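**teleop vs. hand guiding for cloth: what are you all doing?**

**seamripper_15**
OK so I've been teaching our arm to pick up fabric by remote control, and I'm slow at it! Really slow. Wednesday I got 20 demos done in an afternoon and threw out 4. The sticking point is always the grab. If I close too high I get one layer, and if I go in deeper I bunch up the whole thing. Is anyone just moving the arm by hand for this? The folks at Windden swear by it.

**berel_bench**
Hand guiding all the way. You feel the cloth push back, which you never get from a joystick. My grabs got way cleaner once I quit driving from the desk.

**lintroller2069**
Disagree with berel. When I guide by hand, my arm ends up in the wrist view half the time, and then the policy learns to look for my sleeve (ask me how I know). I stick with remote and go slow on the close. Brown woven stuff, coarse weave, with just the fingertips on a gathered fold:
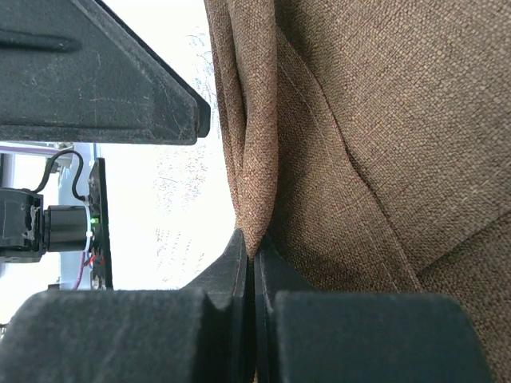 *Ashby, April*

Look at how narrow it is where the tips meet, compared to how thick the fold is higher up. I like a pinch like that. There's a seam running down toward the right finger too, and I try to keep seams out of the grip when I can. Layers plus a seam is a fat lump to close on.

**seamripper_15**
Oh, that's a much smaller bite than I take! I've been shoving the fingers in like I'm grabbing a sandwich.

**berel_bench**
Nice pinch, sure, but how many tries? I'd still do that faster by hand. And you can crop your sleeve out.

**lintroller2069**
Crop the wrist view and you lose the fingertips, so no thanks. Faster, maybe, I'll give you that.

**clangate_kid**
We do both at Clangate. Hand guide to rough in the approach, remote for the last bit and the close. Kind of a pain to switch over, but I toss fewer demos. Seamripper, what's your close speed set to?

**seamripper_15**
Default, whatever that is. Going to go check now.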